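Flidbridge Museum of Household Objects
Online Gallery: Serving and Drinking

The Serving and Drinking gallery presents ordinary objects used to hold, carry and serve a drink. It forms part of the museum's permanent study collection, which currently holds 3501 cataloged items from kitchens, offices, schools and public buildings. The gallery was arranged by Berkay Kocabaş, Curator of Domestic Collections, and accompanies the display in the Rillano Room.

Most of the objects in this part of the collection were made to be used for a few minutes and then thrown away or recycled. They are seldom kept, and complete sets from a known household are uncommon. The museum began to collect disposable drinkware in a regular manner after the gift of the Kimaro Collection, a group of 196 cups, lids, bottles and carriers assembled by one family over several decades. Items from the gift are identified in the catalog by the letter K before the item number.

About the display

The Rillano Room display follows a drink from storage to table. The first section considers the bottle, jug and dispenser. The second considers the cup, mug and glass. The third considers the act of pouring, which requires both. Visitors often pass quickly through the first two sections and remain longer at the third, where the objects are shown in relation to one another and the fit between them can be judged.

The bottle

Clear plastic bottles are collected with their caps and labels where these survive. A bottle whose cap has been lost is still accepted, provided the neck is undamaged. The neck is the part of greatest interest to many researchers: its thread, its ring and the width of its mouth determine which caps will fit and how a drink leaves the bottle. Ribs and other raised textures in the wall of a thin bottle serve a practical purpose, as they help it keep its shape in the hand.

Catalogers record the height, the width at the base, the inside width of the mouth and the color of any ring left below the cap. Volume is recorded only where it is printed or molded on the bottle.

The cup

The paper cup is represented in the study collection by plain, printed and double-walled types. Plain white cups present a particular difficulty in cataloging. Many bear no maker's name, and cups from different suppliers may be almost identical when seen from the side. The rim and the base seam are therefore examined closely. A rolled rim is comfortable to drink from and stiffens the open end of the cup, which would otherwise bend easily when lifted.

Cups are stored upright in open trays, with no more than 25 to a tray. They are not nested for long-term storage, as nested cups may mark one another and are difficult to separate without damage to the rim.

Pouring

Pouring from a bottle into a cup is among the most familiar actions performed at a table, and it is rarely recorded with care. The position of the mouth of the bottle, the angle at which it is held and the steadiness of the cup all affect the result. A light paper cup is easily tipped while it is empty, and it is usual to steady it low on the side, where the wall can be held without pressing the rim out of shape. A bottle with a narrow neck may be brought almost level before the flow becomes difficult to control. One that is nearly full must be tilted more slowly.

The gallery entry for this section is given below with its catalog text. Item numbers refer to the Flalo catalog, which may be consulted on the reading room terminals.

Gallery entry: Bottle and Cup

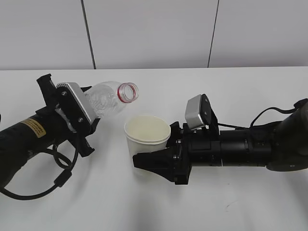

Bottle and paper cup at the table. The uncapped bottle lies nearly level, its red-ringed mouth just above and to one side of the empty cup.

Related objects in the study collection include water carafes, juice jugs, measuring cups with pouring lips and cardboard carriers. The related group may be viewed by appointment. Readers who wish to compare necks and rims directly are asked to name the items required when they make the request, so that the trays can be brought to the table before the visit begins.

Visiting the Rillano Room

The Rillano Room is on the ground floor of the museum and is included in general admission. Seating is provided along the inner wall. A short gallery talk on cups and bottles is given each Wednesday, and no reservation is needed. Drinks may not be brought into the room. School groups should contact the Learning Office before arrival.

Using gallery pictures

Pictures in the online gallery may be used without charge for teaching, private study and school projects. Publication in print requires written permission where more than 3000 copies are to be produced. Requests should state the title of the publication, the size at which the picture will appear and the name of the gallery entry. The credit line "Flidbridge Museum of Household Objects, Serving and Drinking Gallery" must appear beside the picture or in the list of illustrations.

Corrections to catalog text are welcome and should be sent in writing to the Curator of Domestic Collections. New entries for the Serving and Drinking gallery will next be added in May.

Contact the museum | Copyright Flidbridge Museum of Household Objects. All rights reserved. | Back to top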